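Filed under: Eating Out, Kitchen Gear, Reader Reviews

The Piltden tabletop grill, two weeks in

So after that dinner at Tichý, the grill place up the hill in Podanville, I wanted the same thing at home. They cook on these little tabletop grills right in front of you. Asked our server, Iraís Tlapale, what they were and she wrote it on the back of the bill. Piltden. Ordered one that night, probably after too much wine.

First thing - it's heavy. Came in a box I could barely get up the stairs. Two cast iron plates, one ridged and one flat, a drip tray, a cord that is way too short. I had to move the dinner table over to the wall to plug it in. Restaurants must have outlets in the floor or something.

Heats up fast. The low setting isn't low, garlic goes brown before you've put the spoon down. High is great. Skirt steak, shrimp, thick slices of onion, all good, real crust on them. Fish sticks to the ridged plate no matter how much oil, so use the flat one for fish. Took me three tries to learn that.
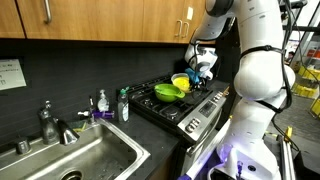
PODANVILLE, October - Had people over Tuesday to give it a proper test. Four of us, one grill. Too many. It's a grill for two, maybe three if somebody is happy filling up on bread. Dulce Cuevas ended up running half the shrimp over to the stove becuase we were all starving and it was getting late.

Smoke. The box says low smoke. Well, lower than a pan I guess. Windows open, fan going, and my coat in the hallway still smelled of steak the next morning. At Tichý they have a hood over every table, which I had not thought about at all when I hit the order button.

Cleaning is ok. Plates lift off once they cool down, warm water and a stiff brush, dry right away or you get rust spots. I got one already. The drip tray is the bad part - shallow, no handle, and it spills when you slide it out. Every time. Put a towel down.

Price was 956 with the flat plate included. The Cliltimden is 900 but you only get the ridged one, and after the fish thing I would not want that. Would I buy it again? Yeah, for the steak. But I'd want a longer cord and I'd measure the table first, and if you only do this a couple times a year just go eat at Tichý and let them wash up.

Comments

Tiburcio Ledesma: Same problem with the tray. I line mine with foil, helps some.

Rajitha Jayawardena: does the flat plate fit the older model? Mine has the round knob

Crisóforo Ventura: Paid 1,431 for mine with the lid and the stand. Skip the lid. Tichý has gone downhill on the sides btw but the meat is still great.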